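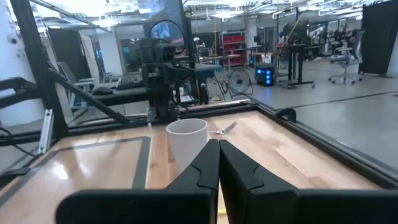 Pre-game rink and building inspection - Sernano Ice Arena

Date: 1/3/26
Home team: Sernano. Visitors: Plellirholm
Checked by: Remo Gruber
Signed off by: Rosalie Mayrhofer (comments marked RM)
Seating cap per fire permit: 2,271

Mark OK, FIX (before doors) or WATCH (can play, put on work list).

1. ICE SURFACE

1.1 Full walk, goal line to goal line - OK
1.2 Ruts and soft spots - FIX. Long rut in the right circle, visitor end. Packed with slush and hit with the extinguisher, held fine after ten minutes. Second one by the penalty box door was just a skate chip, filled it.
1.3 Depth at drill points - OK. Thin near the Zamboni gate again, same as every week. Dry cut last night was too heavy there.
1.4 Lines and creases visible - OK. Blue line faded at the wall, legal.
1.5 Goal pegs, both ends - FIX. Home end left peg hole is blown out, net slid with one hand. Redrilled and new peg in. Net now comes off on a hard push the way it should.
RM: Have the refs try it themselves in warmup. Plellirholm's coach complained about that net last season and he will again.

2. BOARDS AND GLASS

2.1 Kick plate screws - OK, tightened two behind the home net
2.2 Glass seated, no cracks - WATCH. Panel 17 rattles when you hit it. Clips are tight, gasket is worn out. No crack I could find with a flashlight, both sides.
RM: Order gasket from Rainer. Not the cheap stuff. If that panel moves during play tell the linesman, don't wait for intermission.
2.3 Padding at bench ends - OK. Visitor side tape peeling, retaped
2.4 Player doors latch from inside - FIX. Home bench far door popped open twice on a shoulder check (mine). Latch adjusted, tried it 9 more times, stayed shut.
2.5 Zamboni gate pins down - OK
2.6 Netting behind goals - OK. Small hole high up, visitor end, smaller than a puck. Needs the lift.
RM: Lift is at Gukutcombe until February. Leave it, check every game, write down if it grows.

3. BENCHES, BOXES, LOCKER ROOMS

3.1 Rubber flooring flat - WATCH. Curled corner outside room 3, right where they come out in skates. Screwed down, wont last
3.2 Bench floor clear - OK after I moved a stick rack out of the visitor bench
3.3 Showers, drains - OK. Room 2 slow.
3.4 Officials room locks - OK, key back on the hook for once

4. MEDICAL

4.1 Backboard and collar at the gate - OK
4.2 AED light green, pads in date - OK. Battery reads 96 percent
4.3 Ambulance lane clear - FIX. Visitor equipment van parked in it. Moved.
RM: Put the cones out the night before. Third time.
4.4 First aid kit - WATCH. Low on gauze, no ice bags left.
RM: Got ice bags from the concession stand, restock properly before next home game.

5. REFRIGERATION AND AIR

5.1 Ammonia alarm test - OK, loud
5.2 Compressor room door closed and signed - OK
5.3 CO reading after flood - OK, fans on high for both intermissions please. Reading is in the log book not here.
5.4 Brine temp - OK, steady since morning

6. STANDS AND EXITS

6.1 Exit doors open with one push - OK, all. East one sticks a bit in the cold, greased.
6.2 Stairs and handrails - FIX. Section C rail loose at the bottom bracket. New bolt.
6.3 Emergency lights - WATCH. One dead over the skate rental, spare on order
6.4 Entry mats, salt on front steps - OK. Salt agian at first intermission, its supposed to freeze
RM: And the side ramp. It got missed last game.

RELEASE

All FIX items closed before doors. Cleared to play - RM
WATCH items carried to the work list: 2.2, 3.1, 4.4, 6.3, plus the netting in 2.6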